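Workshop Builds > Grippers & Arms
Reading time: 2 minutes

**tanner_shed**
July update on the home-built gripper. Fingers are on, grip pads are on, and I've stopped dropping things on my foot. Still arguing with myself over pad width. Arūnas Paulauskas at the Clomivstead workshop says go wider. Arūnas says that about everything, including sandwiches.

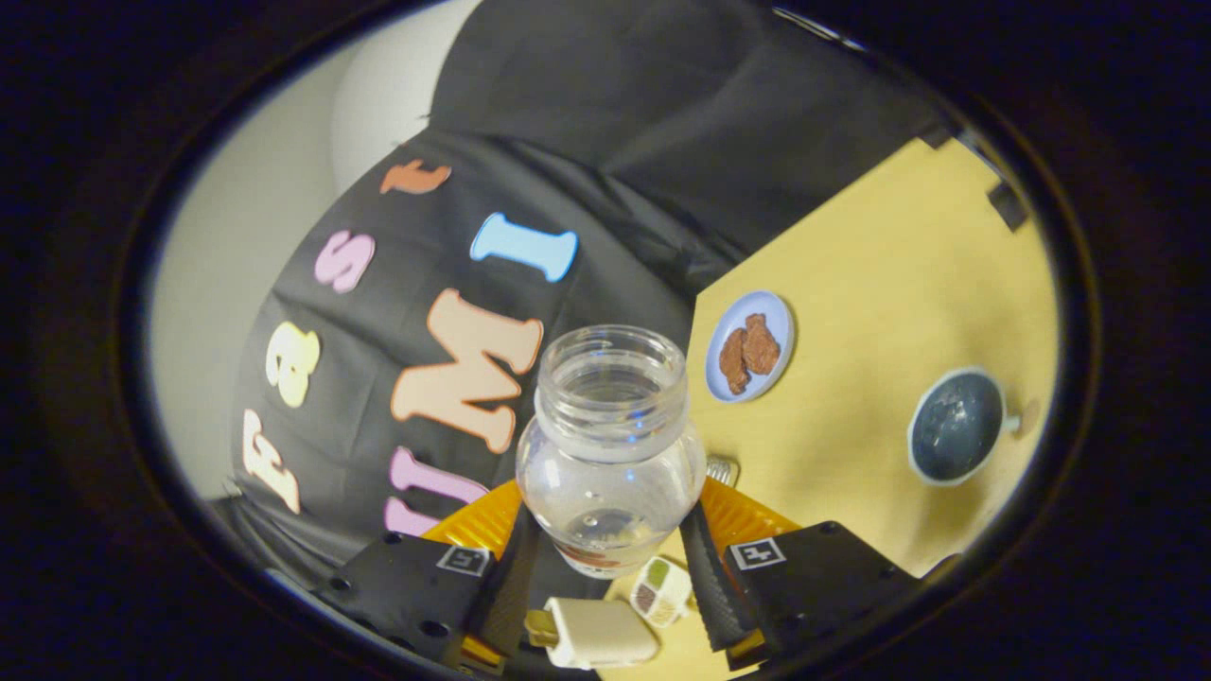

Pad shape matters more to me than motor strength at this stage. A flat pad touches a round thing along one thin line and then hopes. Mine are textured strips that curve in around the belly of the jar, one either side, with the ribbed orange-and-yellow mounts above them. Printing the mounts took 8 hours, 2 of them useful.

**zultoro**
Glass, though? Brave. I'd stick to tins until you've done 100 grabs.

**tanner_shed**
Tins teach you nothing. They forgive everything.

**jetbridge_bits**
Disagree. Tins dent, and a dent tells you where you squeezed. Glass just sulks or explodes.

Comments

Aroha Hinds: What's the textured stuff, and does it peel?

tanner_shed: Offcuts from the scrap bin – no label. Ask me again in August.

zultoro: So it peels.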